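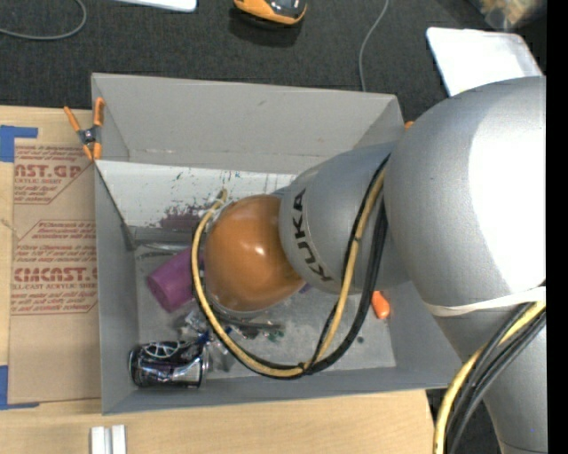
Gorden wonders whether the 606 picks in the first round are enough to say anything, and whether anyone has looked at the grasps that failed instead of only the ones that held.

rcaruso
Fair thing to wonder! I have looked, probably more than is good for me. The full set is 3441 attempts, and 606 was just the baseline, where the arm goes for whatever the depth map says is highest. After that we switched to letting it score every candidate grasp and try the second best one whenever the first had failed in the same spot. Success went up nicely, but nearly all of the gain comes from the clear plastic and the thin stuff lying against the wall. On cups and cans the two methods are the same, give or take.
Rebecca Caruso

Gilbert
Lovely work, and thank you for writing it up so patiently. I'm going to grumble a little though. If the second try is allowed, you're comparing one attempt against two. Of course two wins.

rcaruso
No no, each attempt counts as its own pick, so a failed first try still goes in the column as a failure. I should have put that in the first post, sorry.

Gilbert
OK, that helps, but then the second tries happen in a bin the first try has already stirred up. A can that got nudged away from the wall is an easier can. I'd want to see the retries on their own.

gitby
I'm with Gilbert on this one. We had the very same argument in our group last April, and it went on through two lunches. What settled it for us was resetting the bin by hand after every miss, which is dull, dull work (bring music), but our gain shrank by half once we did it.

rcaruso
Oof, half. I do have 740 retries logged separately, with the depth map from before and after each one, so I can at least sort them by how much the pile shifted. Give me a few days.

Ilaria Cirillo
Jumping in from the Puriretti side, where we run the same scoring code. I don't really agree that the stirring is cheating. A picker in a real bin gets to keep whatever mess it makes, and if a bad grasp loosens the pile then I'd like the method to get some credit for it! Report both numbers and let people choose.

Gilbert
Both numbers, yes. I'd still put the reset one first.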